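30 April 2023
By the author of these pages

Home by six, feet sore, and I want to get this down before it goes fuzzy. The open day at Arcombe was today and I loved it. I nearly didn't go! It's a long drive past Lulville, the sky looked like rain, and I'd told myself I'd do the gutters. The gutters can wait until May.

They let us in seven at a time, with stickers to wear and a bottle of water each. The front hall was mostly posters and a long table of cookies, and I was polite to the posters. What I'd come for was at the back, where the Nellow group had their two-armed table going. I'd read about it on their page and pictured something huge, like the car plants on TV, and it's a tabletop! Two arms bolted to a beam at the front, one on each side, reaching in to the middle like two people sharing a jigsaw. I got a spot right up close and stayed for most of an hour, which I think amused the woman behind me.
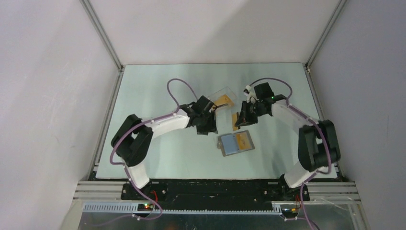 The part I keep thinking about is how small the movements are. I had expected swinging and whirring. Most of what I saw was a gripper creeping up on some little thing, stopping, backing off a hair, and coming in again at a better angle. I do exactly the same when I try to get a coin up off a kitchen floor. At one point I noticed I was holding my breath, and so was the boy next to me (he had a cookie in each hand and had forgotten both of them).

They gave a short talk at the half hour. The speaker said the group had logged 2,252 tries at handling small everyday things so far, and 390 of those were from this month alone. She was very open about how many go wrong. Thin flat things are the worst, she said, and cards are about as thin and flat as it gets. You and I slide one out with a thumb and never think about it, but we've got skin that grips and gives, and a plastic pocket likes to hang on to whatever is in it. I looked at my own wallet differently after that. I tried taking my library card out with just two fingertips, no thumb allowed, and dropped it on my shoe.

Afterward there was a screen set up where you could see what the small camera at the gripper sees, and I went around to that side and got stuck all over again. Everything is so close! A wallet looks like a landscape from in there, all stitching and shine.

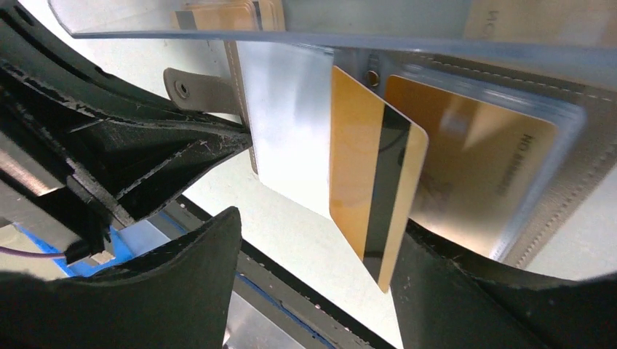 So why do they want a camera down at the gripper when there's one over the table already? The arms get in the way of the top view just when it matters most, and the close one still sees the last little bit between the fingertips and the card.

I wrote that on the back of my parking slip so I'd have it right. I also asked about the cables, whether they ever snag, and got a laugh and "oh, all the time," and then a long story about tape that I only half followed.

Bought a Bukhari mug at the table by the door, 20 dollars, too much, but the money goes to the school robot club and it's a good big mug. Rain the whole way home. I talked about wrist joints through all of supper and was told, kindly, to eat. They're doing another day in the fall and I've put my email on the sheet. Must remember to take the other glasses next time, the ones for close up.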